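Course handouts / Robotics laboratory
Reading time: 6 minutes

Handout 4: Comparing Two Grippers on a Two-Arm Bench

Purpose of the session

In this session each group compares two grippers, the Pamel and the Medrano, on the same pair of arms and with the same set of tasks. Students are expected to have read Handout 3 on joint limits and homing before they arrive. Groups that have not completed the homing check will be asked to do so first, and the time will come out of their own session.

The comparison concerns the gripper only. The arms, the Trillach controller and the task objects stay the same throughout. A change to any of these in the middle of a run makes the run void, and it must be recorded as void in the log sheet. Void runs are not deleted.

The two grippers

The Pamel is a parallel-jaw gripper. Both fingers travel the same distance, and the object is centered between them as they close. The Medrano has one fixed finger and one moving finger, so an object that is not centered will be pushed toward the fixed side. This matters little with a soft object. With a rigid object held to the table, such as a plug seated in a socket, it places a side load on the wrist.

The Pamel is rated by the course for a closing setting of up to 100 on the Trillach scale. The Medrano must not be set above 30 during the cable tasks. Groups that exceed this setting have bent the moving finger in earlier terms, and spare fingers are limited.

Tasks

Task A. Pick up a rigid block and place it on a marked square. Complete 23 runs with each gripper.

Task B. Pick up a cable lying flat on the table and lift it clear. The cable is not to be straightened by hand between runs, except where it has formed a knot.

Task C. Charging task. One arm steadies the phone while the other removes the charging plug from the power strip. The arms then exchange roles and the plug is returned. The task is carried out by teleoperation; no scripted motion is allowed.

Task C is the most demanding of the three and carries the largest share of the mark. The difficulty lies in the cable. It pulls on the phone when the plug moves, and a phone that has turned even slightly will no longer meet the steadying finger in the place the operator expects. Operators should pause after each pull and look at the phone again before continuing.

Bench layout for Task C

The phone is placed near the center of the table, face up, at an angle to both arms. The power strip stands toward the upper right, running away from the operator, so that the right arm has the shorter reach. Leave slack in the charging cable. A cable drawn tight at the start will give a result that cannot be compared with those of other groups.
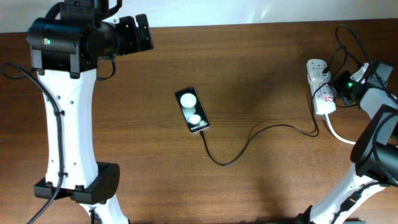 Figure 1. Layout for Task C, with the phone connected to the power strip and an arm on either side.

Check the indicator light at each wrist before taking control. Green means that the joint is ready to move. If either light is off, stop and repeat the start procedure from Handout 2.

Recording results

For each run, record the gripper, the closing setting, the time in seconds and the outcome. Use the outcome codes printed on the log sheet. A run that passes 130 seconds is stopped and marked as a time-out, even where the operator believes that success is near.

A short written comment is required for every failed run in Task C. "Dropped" is not sufficient. State which arm lost contact, and whether the phone or the cable moved first – the order is often clear to the person watching and unclear to the person operating, so the observer should write this part.

Submission

Log sheets are due on Tuesday, before the start of the next session. Return both grippers to the Ornholm cabinet with the fingers open.

Tags: Grippers, Teleoperation, Lab Handouts

Contact the course office | Copyright Ornholm Robotics Teaching Laboratory | Back to top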